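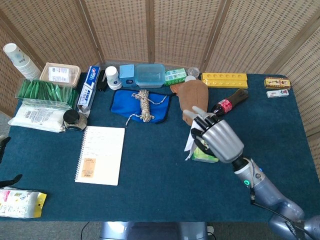
El biombo es un mueble formado por varios bastidores u hojas verticales, unidos entre sí por bisagras, cintas o tiras de cuero, que se sostiene en pie gracias a los ángulos que forman sus hojas al plegarse. Se emplea para dividir una estancia, proteger de corrientes de aire, tamizar la luz u ocultar a la vista una parte de la habitación. Las hojas pueden ser de madera maciza, de tela o papel tensados sobre un bastidor, de cuero, de metal o de fibras vegetales. Entre estos últimos son frecuentes los de ratán tejido en tono beige, que por ser articulados pueden rodear una mesa por detrás y por uno de sus lados sin necesidad de fijarse a la pared. A diferencia de la mampara, que suele ir anclada, el biombo se pliega y se guarda en muy poco espacio.

Etimología

La palabra española procede del japonés byōbu, compuesto de dos elementos que significan «protección» y «viento». Llegó a la península ibérica y a la Nueva España a través del comercio con Asia oriental, y existe una forma muy próxima en portugués, biombo. Otras lenguas europeas recurrieron a términos propios: el francés paravent y el italiano paravento aluden también al viento, mientras que el inglés folding screen describe el mecanismo.

Historia

Los antecedentes más antiguos se sitúan en China, donde se usaban pantallas de una sola pieza, pesadas y apoyadas sobre pies, que se colocaban detrás del asiento de una persona de rango o junto a la entrada de una sala. El modelo de varias hojas se desarrolló más tarde y permitió aligerar el conjunto. En la dinastía Tang los biombos plegables eran ya soporte habitual de pintura y caligrafía.

Desde China y Corea el mueble pasó a Japón, donde adquirió características propias. Los primeros ejemplares japoneses tenían las hojas atadas con cordones y cada una llevaba su marco, de modo que la pintura quedaba dividida en compartimentos. La introducción de las bisagras de papel, que cruzan de una cara a otra y apenas dejan hueco, hizo posible una composición continua a lo largo de todo el mueble. El formato de seis hojas, a menudo en parejas, se convirtió en el más conocido. Durante los periodos Momoyama y Edo se realizaron biombos con fondos de pan de oro destinados a castillos, templos y residencias de comerciantes.

En la Nueva España el biombo se difundió a partir del siglo XVII por medio del galeón de Manila. Los talleres locales adoptaron el formato y lo adaptaron al gusto de la sociedad virreinal, con vistas de la Ciudad de México, escenas de la conquista, alegorías y pasajes literarios. Se distinguían dos tipos según la estancia a la que iban destinados: el biombo de cama, más alto, que resguardaba la intimidad del dormitorio, y el de estrado o rodastrado, más bajo y con mayor número de hojas, que delimitaba el espacio donde las mujeres recibían a las visitas.

En Europa occidental circularon desde el siglo XVII los llamados biombos de Coromandel, fabricados en China con laca incisa y coloreada, que tomaron su nombre de la costa india por la que pasaban en ruta hacia los puertos europeos. Muchos fueron desmontados y sus hojas se reutilizaron como revestimiento de paredes o como tableros de armarios y cómodas. En los siglos XVIII y XIX se extendieron los modelos de cuero pintado, de papel estampado y de tela bordada. A finales del XIX, el interés por el arte japonés llevó a varios pintores a trabajar en este soporte.

Materiales y construcción

La estructura más común es un bastidor rectangular de listones con ensambles de caja y espiga, reforzado por uno o varios travesaños. Sobre él se fija el revestimiento por clavado, encolado o tensado. En los modelos macizos, la hoja es una tabla o un tablero enchapado.

Madera. Se usan coníferas para los bastidores ocultos y maderas más duras cuando el marco queda a la vista. La hoja puede llevar calados, celosías o lamas.

Papel y tela. En la construcción tradicional japonesa, el bastidor es una retícula ligera cubierta por varias capas de papel superpuestas, cada una encolada de manera distinta. Las capas interiores amortiguan los movimientos de la madera y evitan que se rasgue la exterior.

Laca. Exige numerosas manos sobre una base preparada, con secado y pulido entre una y otra. Es un acabado resistente, aunque sensible a la luz intensa y a los golpes en los cantos.

Fibras vegetales. El ratán se obtiene de varias palmeras trepadoras del sudeste asiático. Con la corteza se preparan tiras planas, aptas para rejilla y ataduras, y con la médula se hacen varillas para tejidos más gruesos. También se emplean bambú, junco, rafia y papel trenzado. Son biombos de poco peso, que dejan pasar parte del aire y, según lo cerrado del tejido, también algo de luz.

Bisagras

El tipo de bisagra determina cómo se pliega el mueble. La de libro, atornillada a los cantos, abre en un solo sentido, por lo que las hojas deben montarse alternando la cara para obtener el plegado en zigzag. La de doble acción permite girar cada hoja hacia delante o hacia atrás y facilita colocar el biombo en forma de ele o de u. Las bisagras de papel o de tela cumplen la misma función en los modelos ligeros, si bien se desgastan antes y son difíciles de sustituir sin levantar el revestimiento.

Estabilidad

Un biombo completamente extendido carece de base suficiente y puede volcar. La estabilidad aumenta al cerrar los ángulos, a costa de la longitud cubierta. Kirsty Stubbs, en su manual de ebanistería ligera, recomienda que cada hoja se desvíe al menos 30 grados de la línea recta y que la separación entre el canto inferior y el suelo no supere los 20 milímetros cuando el mueble carece de patas. Los modelos para exterior o para locales de paso suelen añadir pies transversales en las hojas de los extremos.

Usos

En la vivienda, el biombo separa zonas de dormir, de trabajo o de comedor, sobre todo en pisos de una sola estancia. En hospitales y consultas se utilizan versiones metálicas con ruedas y paños lavables. Los estudios de fotografía lo emplean como fondo o para controlar reflejos, y en el teatro sirve tanto de elemento escénico como de vestidor improvisado. En oficinas y restaurantes se recurre a él para acotar mesas. Los modelos cubiertos con fieltro u otros materiales porosos reducen en parte la reverberación, pero no aíslan del ruido.

Conservación

Los principales factores de deterioro son los cambios de humedad, la luz directa y el manejo inadecuado. La madera se alabea, el papel se rasga en las aristas y las fibras vegetales se vuelven quebradizas en ambientes muy secos. Las piezas de ratán se limpian con un cepillo suave o con un paño apenas humedecido. Para trasladar un biombo conviene cerrarlo del todo y levantarlo por los travesaños, nunca por el revestimiento. Las piezas lacadas o pintadas se almacenan en posición vertical, con láminas de material neutro entre las hojas.

Véase también

Celosía
Mampara
Mobiliario virreinal
Ratán
Shōji

Bibliografía

Haverford, Paloma: El biombo en el interior doméstico. Oltorton, 313 páginas.
Devadiga, Revathi: Fibras trenzadas en el mueble, vol. 2. Hinance.
Stubbs, Kirsty: Manual de ebanistería ligera. Kratochvíl.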